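Project report: teaching an arm to tidy up (Prendia, spring term)

I joined the robotics club in January because a friend said there would be biscuits, and somehow I ended up writing the report for our group. So this is my version of what we did on Prendia, our sorting project, and I've tried to leave in the bits that went badly as well as the bits that went well.

The brief sounded easy. Pick up a foam cube, put it on a plate, don't knock anything over. The rules came from the Vorkmont challenge, which our club enters every year, and they give you 3 minutes per round and no touching once the clock has started. We could use any software we liked, so we went with Hekgate for the motion planning (one of us had used it before and could read the error messages, which are dreadful).

Our first few weeks went on calibration. I had no idea how much of robotics is calibration! The arm thinks it knows where the table is and the table has other ideas. We'd send the gripper to a spot, it would stop a finger's width short, and off we'd go again, changing one number and grumbling. Putting the tape grid down helped loads, as we could finally say "it's half a square out" and all mean the same thing.

After that we moved on to proper pick attempts with the yellow and purple cubes. We logged 77 in total before the Easter break. Of those, 23 failed, and I went through every one of them with a cup of tea and a spreadsheet. Most were bad approach heights. The gripper came down a touch too early, nudged the cube sideways and then closed on nothing. 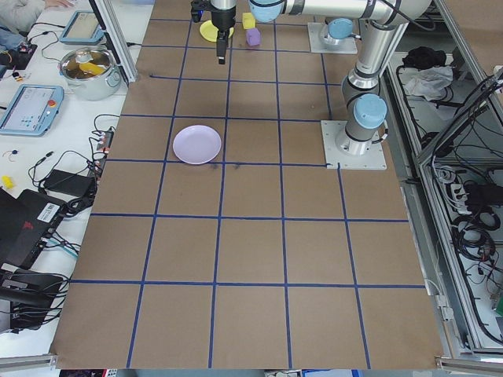 Ansari asked whether we wouldn't have been better off slowing everything down from the start, and said last year's group lost far more time to fixing fast mistakes than they ever saved by moving quickly. I grumbled at the time, but it was a fair point. We halved the speed for the last part of the descent and left the rest alone, and the misses got a lot rarer. It cost us a little on each pick, though we still got round inside the time limit in practice.

The other big job was the log files. By the end we had 2,504 lines of notes and positions, all in one document, with no headings (my fault, sorry). If I did it again I'd start a new file for each session and write down which version of the code we were running. We wasted a whole afternoon chasing a fault we'd already fixed.

Still to do before the next round: a better way of choosing which cube to go for first, and some sort of check that the gripper is holding something before it sets off for the plate. I've started on the second one. It works with the yellow cube and gets confused by the purple one, and I haven't worked out why yet.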